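4. Setting up the Gemen planner for a two-arm cell

Read section 3 first. If the arms are not homed and the tool offsets are not saved, stop here and go back.

You need: Gemen installed on the cell PC, the Admasu perception service running, the calibration board, a wired network connection. No wifi. It drops frames and you'll chase it all day.

4.1 Start the services

1. Power up both arms. Wait for the base rings to settle.
2. Start Admasu. The log should say "ready on port 3474". If it hangs at "waiting for stream", restart the camera driver and then Admasu, in that order.
3. Start Gemen. Load the cell file for your site (Broltham users: the one ending in _b, the old one still has the wrong table height).
4. Check both arms show up in the side panel. Left and right are the robot's left and right – the opposite of yours if you stand facing it.

Caution: keep a hand near the stop button the first time you load any new cell file.

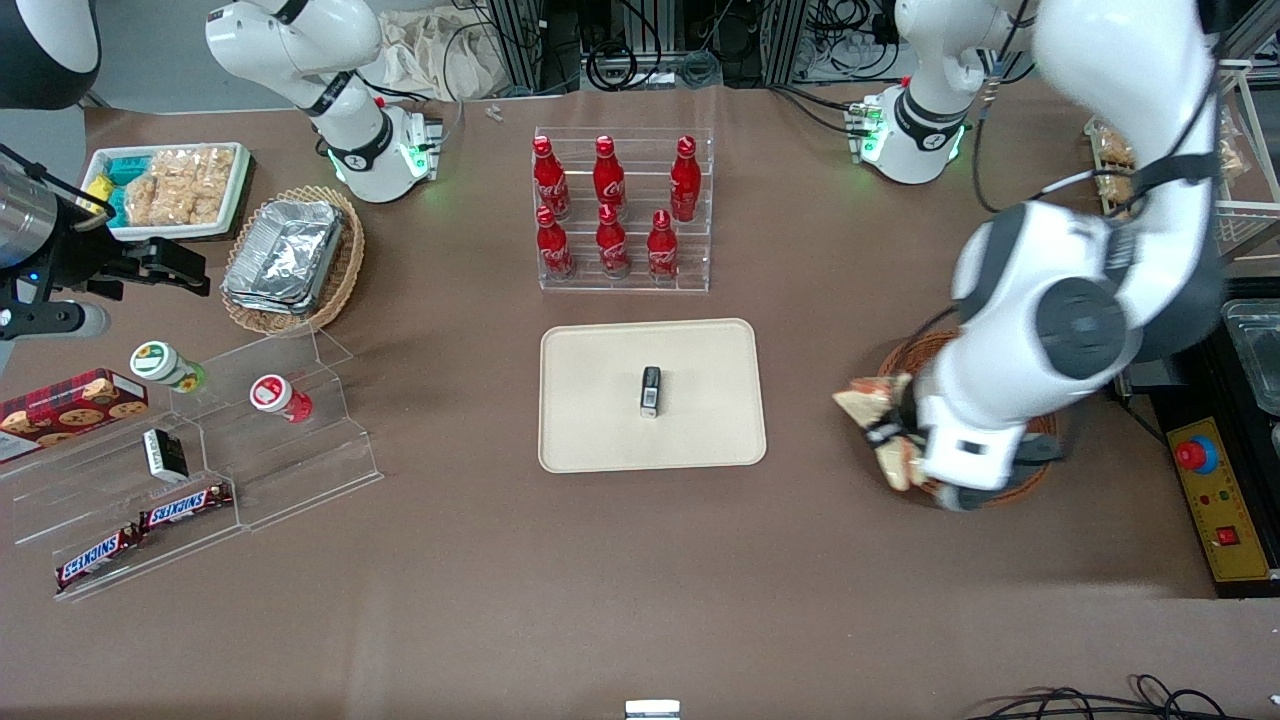
Collision geometry is next, and it's where most bad plans come from. Gemen only avoids what's in the world model, so anything fixed on the table has to be in there before you run a pick. Admasu builds most of it from depth, but clear plastic comes back as holes or noise. On a snack table like this one the acrylic stand behind the beige tray will look to the planner like red bottles floating in mid air, and the arm will happily route underneath the back row. Add stands by hand.

4.2 Add fixed objects

1. Open World > Fixed objects > New.
2. Pick "box" for trays, "stepped" for tiered stands, "cylinder (open)" for round baskets. Don't use a closed cylinder for a basket, the gripper can't plan into it.
3. Measure the object and type in the size in mm. Measure to the outside.
4. Set padding to 20 mm. Less is ok for the tray rim only.
5. Drag the object to its place in the 3D view, then press Snap to cloud. Clear items won't snap, place those from the table edge.
6. Tick "locked". Unlocked objects get rewritten at the next scan.
7. Save the cell file. There is no autosave in this verison.

Note: cables are not modeled. Draw a keep-out zone over any that lie on the table top.

4.3 Grasp settings

1. Go to Grasps > Classes. Assign every item a class: rigid, soft, wrapped.
2. Pastries and bread go in soft. Force limit for soft is preset, leave it.
3. For soft items picked from a basket, turn on "payload envelope". Pastries poke out past the fingers and the planner needs the extra room on the way over the rim.
4. Shiny wrappers: raise the mask threshold one step if Admasu merges two items into one.

4.4 Dry run

1. Set speed to 17 percent.
2. Press Plan, not Run. Scrub through the path in the viewer and look at the elbows as well, not just the grippers.
3. If it looks right press Run. Repeat for the other arm, then both.

Error 502 – start pose in collision. Usually padding too big near an arm base. Shrink the object or jog the arm clear and replan.
Plan found but arm doesnt move – stop button still latched. Twist to release, then Reset in Gemen.

Still stuck: export the log bundle (Help > Export) and send it to Lestine support with the cell file attached. Both, please.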